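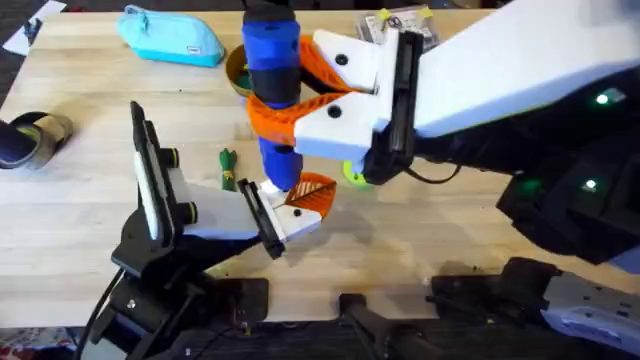
Par Amin
Correspondant local, Jolville

On nous avait promis l'avenir pour dimanche, quatorze heures. Il a commencé à quatorze heures vingt-cinq, le temps de retrouver une rallonge et de déplacer la machine à café, qui faisait sauter le disjoncteur dès qu'elle chauffait en même temps que le reste. Romico ouvrait ses portes pour la première fois depuis son installation dans l'ancienne menuiserie de Jolville, et 169 personnes ont franchi le seuil dans l'après-midi, d'après le cahier posé à l'entrée. Quelques signatures semblent avoir été tracées par des enfants de moins de six ans, mais ne chipotons pas.

La vedette du jour s'appelle Cliditz. C'est le nom du projet, pas celui du robot, a-t-on pris soin de nous préciser à deux reprises. Le robot, lui, n'a pas de nom. Il a en revanche deux bras, montés au bord d'une table en bois clair, et des doigts orange ajourés qui font penser à une gaufre de fête foraine. On les a beaucoup photographiés.

L'exercice est d'une modestie admirable : prendre un objet ordinaire, le déplacer, le reposer sans catastrophe. Dimanche, il y avait sur le plateau de quoi vider un cartable : une trousse turquoise, une petite balle vert-jaune, un bol doré à l'intérieur vert foncé, un rouleau de ruban adhésif, une figurine verte aux allures de légume. Le bras de droite s'est chargé d'un cylindre bleu cerclé de noir et l'a tenu bien droit au-dessus de la table, pendant que celui de gauche pointait son doigt vers le dessous de l'objet, avec l'air de quelqu'un qui propose son aide dans un escalier.

Le public, venu pour partie en espérant voir un robot servir l'apéritif, a d'abord été pris de court. Un monsieur a demandé à quelle vitesse cela pouvait aller. « À cette vitesse-là », lui a-t-on répondu. Puis le silence s'est fait, peu à peu, et l'on a vu ce spectacle assez rare : une trentaine d'adultes retenant leur souffle devant un objet qu'un enfant de deux ans attrape sans y penser -- et lance d'ordinaire contre un mur.

L'équipe de Romico ne cherche d'ailleurs pas à vendre du rêve. Cliditz doit servir, à terme, au tri de petits objets dans des ateliers où tout arrive en vrac et où rien n'a la même forme. Depuis le début du projet, les deux bras ont enchaîné 651 séances de manipulation sur cette table. Le tableau affiché près de la fenêtre en classe 117 dans la colonne « à revoir », intitulé d'une délicatesse que bien des bulletins scolaires pourraient reprendre. On y apprend aussi que la difficulté ne tient pas au poids des objets, tous légers, mais à leur façon de rouler, de se tasser ou de glisser quand on les serre. Les doigts souples sont là pour ça : ils épousent la forme au lieu de la pincer.

La visite se poursuivait par l'arrière-salle, où l'on imprime les pièces et où l'on garde les doigts usés dans une boîte à biscuits. Une fillette a voulu en acheter un. La négociation a duré un moment, et elle est repartie avec, gratuitement. Les parents ont paru moins enchantés qu'elle.

Le clou de l'après-midi était l'atelier de pilotage, ouvert à partir de dix ans. Chacun disposait de 60 secondes aux commandes pour soulever un objet de son choix. Les adolescents s'en sont tirés avec une aisance vexante. Les élus présents ont préféré encourager. Votre serviteur a choisi une gomme, l'a poussée avec méthode jusqu'au bord opposé, puis par terre, et a reçu les félicitations de la file d'attente, pressée de passer. Il en a conclu que l'on ne remplacerait pas tout de suite la machine par un journaliste.

Restait la question qui fâche, posée près du buffet par une habitante du quartier : et les emplois, dans tout ça ? Réponse de la maison : l'entreprise recrute, deux postes sont ouverts à l'atelier, et personne n'a encore trouvé comment faire balayer la sciure aux bras. La sciure date de la menuiserie. Il en sort toujours d'entre les lames du parquet, paraît-il, surtout par temps sec.

Une seconde ouverture est prévue en novembre, avec inscription préalable en mairie pour l'atelier de pilotage, par groupes de huit. L'entrée reste libre pour la démonstration. Romico promet une rallonge plus longue et un café branché sur un autre circuit.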